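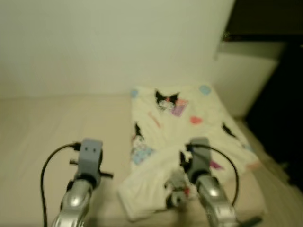
A cream-white cartoon blanket over a plain beige sheet, one corner folded across.

The promise of the six-second bed

Every March somebody tries to sell us a new way to make the bed. This year it's Teswood, the bedding label, whose booklet The Skaltano Fold says a blanket can be put straight in six seconds with one diagonal turn. The booklet comes free with a $296 blanket. I have my doubts about both.

The idea is simple enough. You lay the far edge along the wall, bring a near corner up toward the middle and smooth outward from there. What the booklet leaves out is wrinkles. Soft blankets make them as fast as you can chase them, and a diagonal fold seems to send them straight to the center.

Li-hua Lu, who ran housekeeping at a small hotel before she took up teaching it, was not impressed when I read her the instructions. "Two corners, then the other two," she said. "Why would you start with a triangle?"

Teswood says 2,749 customers tried the fold and liked it. It doesn't say what they were doing before, or how many already owned a blanket they were happy with.

I will give it this - a print helps. With a cartoon face near the top you know at a glance which way up the thing goes, and a few creases lower down bother you less. A plain one shows everything. My own bed took me four minutes, and I had to redo the left side.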